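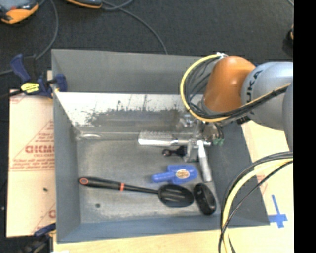

Week 3 handout: Where should the stock live?

Hi all! These are my notes from the session on storeroom layout, tidied up a bit because I talk too fast and I saw a lot of you give up writing halfway through. Bring them next time, we'll be using the Kalutton numbers again.

Fast movers and slow movers

Every store has a handful of items that go out the door constantly and a long tail that hardly moves. Kalutton, our practice company, carries 1,000 different items. When I sorted their February orders (I do love a good sort), 191 of those items made up most of the picking. The rest sat there looking expensive.

So the first job is to rank your items by how often somebody has to go and get them. I mean trips, and please don't mix that up with dollars! A box of cheap washers that gets picked 55 times in a month deserves a better spot than a fancy pump that gets picked once.

The golden zone

This is the space between your knees and your shoulders, close to the packing bench. Fast movers go there. Heavy things go low, light and slow things can go up high, and anything that leaks goes at the very bottom (ask me about the syrup sometime).

Fixed spots or floating spots?

With fixed spots, each item has one home forever. Easy to learn, but you end up with a lot of half-empty shelves. With floating spots, stock goes wherever there's room and the system remembers. You save space, but if your records are sloppy you'll lose things. I lean toward fixed for anything under 200 items and a mix after that, though the Amano reading argues the other way and it's worth your time.

For next time

Read the Wornar case, all of it, including the tables at the back. Then take the Borkex floor plan and mark where you'd put the fast movers. Pencil is fine. I'd like it by 31st August, and if you get stuck on the aisle widths just email me, I got stuck on them too.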